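Starkora Robotics Club: Questions We Hear a Lot

Who can join?
Anyone at the school, from first-years on up, and we really do mean anyone! Some of our best members came in knowing nothing about motors or code and simply liked taking things apart. We've been going since 2020, and there are usually more beginners in the room than old hands.

When and where do you meet?
After classes in room 571, until 6 p.m. (a little later when a competition is coming up, so please let your ride know). New members can start at any point in the year, though January is nice because that's when we form the teams.

What does it cost?
Dues are $40 for the year, and that covers your shirt, your safety glasses and all the plastic you could reasonably print. If that's a stretch for your family, have a quiet word with Josiane Texier, our faculty adviser, and she'll take care of it.

Do I need my own laptop?
No, we have club machines. You're welcome to bring your own if you like it better, and Dalibor Beneš will help you get the software set up, which can take most of an afternoon, so bring a snack.

What is the Verkden Challenge?
It's the contest we spend most of the spring on, and we love it dearly. Each team programs an arm to handle small parts on a tabletop course, with the driver's hands off the controls for the whole run. You'll spend a lot of time on gripping and lining things up, and a fair bit of time grumbling at both.

What are the black and white squares for?
They're markers that the camera reads to work out where everything is. Our course has them on the open box, on the big white station and on a flat plate toward the back, four to the plate. Please don't put tape or stickers over them, even pretty ones.

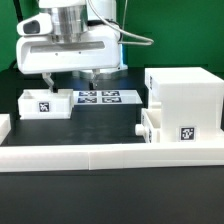

Can parents come and watch?
Yes, please do! Come by in the last half hour, when the teams are usually trying out their programs, and stay behind the yellow line while an arm is running. Younger brothers and sisters are welcome too, as long as someone has them by the hand.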